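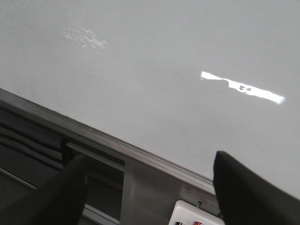

Welcome back, everyone. These are the notes for the second half of the October session on looking after work surfaces, and they go with the reading from the Gebremichael binder. If you missed the first half, borrow somebody's notes on solvents and gloves before you try any of this, and come find me at the break if the two don't line up. I have been teaching this unit for a good long while and I still move the pieces around every time!

**Where we left off**

We had talked about what a tabletop is for, which sounds like a silly thing to spend an hour on until you have worked at a bad one. A pale, matte top is a friendly thing to work at. Small parts show up well against it, it doesn't tire the eyes the way a glossy white one does, and you can see at a glance whether the last person wiped up after themselves. The price you pay is that it keeps a record. Whitish blotches and little speckles show on light gray once you get down low enough to look across it, and then you have to decide what they are.

**Spots or scuffs?**

Please don't guess. Dried water spots and light scuffs can look so much alike that I have mixed them up in front of a full class (Solange Dufour, who teaches the other section, was kind enough to wait until lunch to mention it). Work through it in this order:

1. Clear the top completely, tools and paper and coffee included.
2. Get your head down near the level of the table and look toward a light. Move yourself, and leave the lamp alone.
3. Run a clean, dry fingertip over the marks. Mineral spots often feel faintly gritty. A scuff may feel like nothing at all, or a touch slicker than what's around it.
4. Put a barely damp cloth on one small patch, wait a minute, wipe, and dry it right away with a second cloth.
5. Look again from the same spot as before.

If the patch has changed, you most likely have a deposit, and you can carry on with the damp cloth and then the mild cleaner. If it hasn't changed at all, stop there and write it down. Scrubbing a scuff on a matte finish gives you a shiny scuff, and I'm afraid there is no undoing that with anything we keep in the cupboard.

**A word about glare**

Even a matte surface will throw back a bright streak if the light is strong and you are standing in the wrong place. Inside that streak you can't judge much of anything. Tiny dark dots may show up in it, and they might be grit, or pits, or only part of the reflection, so shift over a step and see whether they come along with you. Bhavana Kotian's handout on lighting (page 4) has a lovely set of drawings about this, and I'd read it twice.

**Edges**

Metal edge strips deserve more love than they get. Where there's a raised lip, crumbs and dust like to settle along the inside of it, and a flat cloth will sail right over them. Use a soft brush first, drawing it along the strip and never across, and then a cloth folded over your fingertip. Brushed metal has those fine parallel lines in it, and you want to follow them. Wiping crosswise tends to leave lint behind, and a gritty cloth will leave scratches you'll be looking at for years.

**Underneath**

Now sit on the floor, or on a low stool if your knees are like mine. A lot of benches have a whole second life down there: rails, brackets, posts, and cables running along under the edge. For this course we look and dust, and that's all.

- Dust rails and brackets with a dry cloth, top faces first.
- Cables stay where they are. If one seems to be sagging, note it on the sheet and tell whoever is in charge of the room.
- No sprays of any kind below the tabletop.
- Anything stored at floor level gets lifted, wiped under, and put back in the same place.

**For next time**

Pick one table you use often, at home or at work, and fill in the surface sheet for it. I'd like a little sketch showing where the marks are, which direction the light came from, and what your test patch did. Pencil is fine. Bring the sheet with you along with two clean cotton cloths, and we'll start with the edge strips while everybody is still awake.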